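Notebook, 19 January 2024
Tide gauge and flood pump work, Wernmont shop
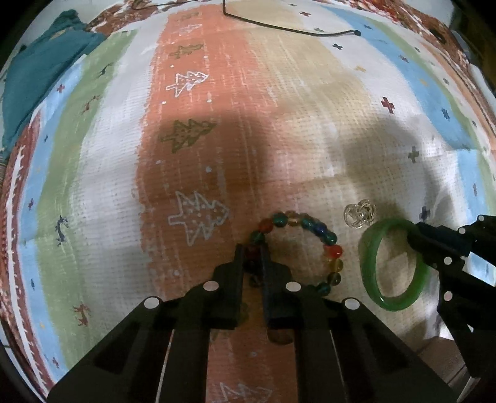
Back at the bench after the storm week, and I want to get this down before I forget which logger did what. The town has asked us for a proper record of how high the water got at the Hasell Street culvert, so the December files have to be in decent shape before anyone quotes from them in a public meeting.

First job was the culvert gauge. It has been reading high at low tide, and I'd been blaming the cable. Wrong! Swapped in the spare cable and got the same offset. Pulled the sensor, cleaned the silt out of the vent tube, ran it in the test bucket again and it came back to within 2 mm of the ruler. So: silt. I owe the cable an apology, and also the last entry in this book.

Then the Zellbridge logger, the one up by the pump house. It's set to log every 5 minutes and that's too slow for a surge like the one we had. I've put it on 60 seconds for the rest of the winter. The battery will go faster, so whoever is out that way please look at the voltage and write it on the card inside the lid (the card, not your hand, I know who I'm talking to).

Pump bench test next. The old Michiels unit moved 320 liters a minute with the short hose, which I'm pretty happy with given its age. With the long hose it dropped a lot more than I expected, and I didn't trust the flow meter by then so I haven't written the number down. Want to do it again with both clamps tightened and the hose laid straight across the yard, if the yard is clear of snow by then.

Still not sure what datum the town used for its old flood marks. The marks on the library wall and the ones on the bridge don't agree with each other and I don't think that's us. Going to dig through the survey folder before touching any of the heights.

To do:
Vent cap for the culvert sensor, the kind with the mesh
Relabel the spare cable as GOOD
Send the cleaned December file to the planning office
Long hose test again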